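Progress report – Skeda inland depot and feeder service
For: Sleiman program office
From: Atieno Obura, operations, Drasura Freight
Period: second quarter of the grant

Summary

Mostly on track. Volumes up, dwell time down, rail siding late. Money okay except the paving line, see below. Sorry this is a week behind, month end and the customs audit landed on top of each other.

Volumes

3161 containers through the depot in the period, against a target of 3000. Best stretch was the last few weeks, when the citrus exporters moved early. Imports flat. Empties are still the headache – too many coming back to us and not enough going out full, so we are paying to store boxes that earn nothing. Have asked the two biggest lines to take empties straight to Gronska port instead of parking them here. One said yes. The other wants a rate first and we are going back and forth on it.

Citrus will drop off next quarter, that is normal, so please don't read the next number as a slide. Grain should fill part of the gap if the mill signs.

Dwell time

Average time in the yard is down to 54 hours. It was well over three days when we started. Most of the gain is from the booking windows for trucks, which the haulers hated in the first month and now mostly stick to. Friction left is at the gate in the early morning, between opening and about 8 a.m., when everyone wants the same slot. We are trying a cheaper handling rate for afternoon slots. Too early for figures.

Customs release is the other piece. Inspections are quick once an officer is on site, but the officer covers us and the border post, and when the border is busy we wait. Raised it again with the district office. They know. A shared calendar has been agreed in principle, whatever that ends up meaning.

Rail siding

Late. Track is laid as far as the weighbridge, ballast is in, but the turnout is not delivered. Supplier now says March. I would plan on later. The civil works crew has been moved to drainage on the east side so we are not paying them to stand around. Drainage was going to be done after the siding anyway, so the overall end date slips less than you'd think, maybe by a few weeks.

Signaling design was approved with two comments, both closed. 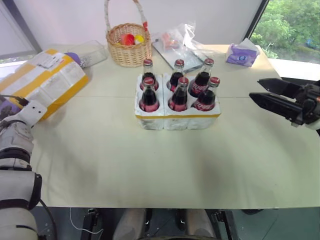
Equipment: both reach stackers running. The older one lost a hydraulic pump in the middle of the citrus rush and was down four days. We hired in a replacement, cost is in the maintenance line. Spare pump now on the shelf. Second set of tires ordered. The forklift for the bonded warehouse is still on loan from our Gronska yard and they want it back, so a decision is needed on buy or lease. My preference is lease for the first year, quote attached in the annex.

Yard paving, phase two is done except for the strip by the reefer plugs. Went over budget there. The ground was softer than the survey said and we had to dig out and refill more than planned. Details in the finance section.

Bonded warehouse

Open and in use since early in the quarter. License came through with a cap on liquor and tobacco, which is fine, nobody has asked us for either. Racking is installed on one side only. The other side is floor storage until we know what the customers really want to keep there. So far it's mostly appliance parts and packaged drinks, plus one load of tile that took up more space than anyone told us it would.

Stock system went live with the usual trouble. Scanners dropped off the network at the back wall, fixed with another access point. Counts matched at the end of the period apart from one pallet that had been booked twice.

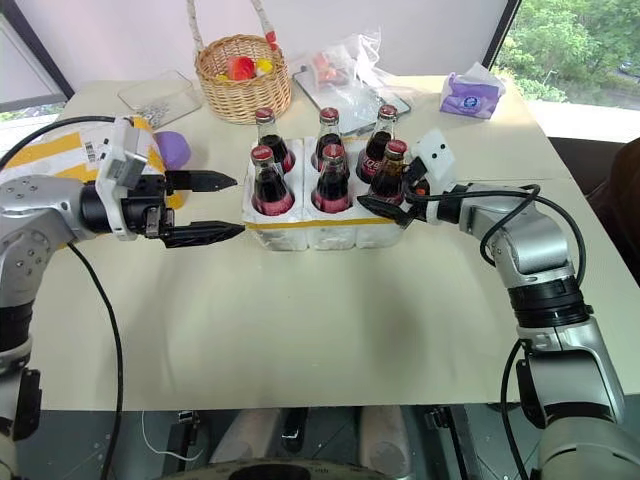
Damage claims are low but they cost more staff time than they should. 6 claims in the period, all small, all from mixed loads that were repacked on our floor. Four settled, two waiting on the shipper's paperwork. The pattern is weak inner packing: thin card dividers and glass touching glass. A molded foam carrier with a separate socket for each bottle is the sort of thing we'd like to see inside the outer case, and we have written that into the new packing sheet for customers. They won't all do it, foam costs money and some buyers don't want it for waste reasons. Molded pulp is fine by us too. The sheet goes out with the next round of rate letters.

Staff and training

Hiring nearly complete. Two yard planners started, both local, one came over from the bus company and is picking it up fast. Still short one reefer technician. Advertised twice, the people who can do the job want city pay. Will look at training one of our own electricians instead, it takes longer but they tend to stay.

Safety: no lost time injuries. Three near misses logged, two of them pedestrians in the stacker lane. Walkway has been repainted and there's now a barrier at the canteen end. Near miss reporting is up, I take that as good news. Refresher for all drivers is finished apart from the night shift.

Community and environment

Truck noise on the access road was the main complaint at the open meeting. We have moved the night queue inside the fence, so engines idle on our side and further from the houses. Complaints dropped after that. Dust is still a problem when it's windy, until the last strip is paved. Water truck goes out twice a day in the dry weeks.

Oil seperator installed and tested. Certificate in annex.

Finance

Spent 46 percent of the grant at the half way point. Over on paving and on equipment hire. Under on rail, because the turnout is not paid until it arrives, and under on salaries because of the open posts. I'd like to move part of the salary underspend to paving. That needs your sign off under the agreement, form is attached, please could it be looked at before the contractor's next invoice comes in.

Handling income covers the daily running cost of the yard for the first time. It doesn't cover the warehouse yet and I would not expect it to until the second side is racked.

Exchange rate moved against us on the stacker parts. Small this time. If it carries on we will need to talk about contingency.

Risks

Turnout slips again – likely, medium effect. Asked the supplier for weekly updates, getting them most weeks.
Shipping line won't agree on empties – possible. Fallback is to rent the field behind the depot, owner is willing.
Customs officer cover – ongoing, outside our control.
Reefer technician – if still open when the berry season starts we will have to limit plugs.
Mill contract – terms agreed verbally, nothing signed. Not in the forecast.

Next quarter

Finish the last paving strip. Close out east side drainage. Get the turnout in and run a test train with Gronska. Decide on the forklift. Afternoon slot rate, report results. Start on the second side racking layout, customers to be asked first. Packing sheet out. Night shift refresher done.

Needed from you

Sign off on the budget move. A yes or no on the forklift lease. A date for the site visit, any time is ok with us except the week of the stock count. And if the program office still has the siding drawings from the first application please send them over, our copy has pages missing adn the contractor keeps asking.

Annexes: volume tables, lease quote, separator certificate, budget transfer form.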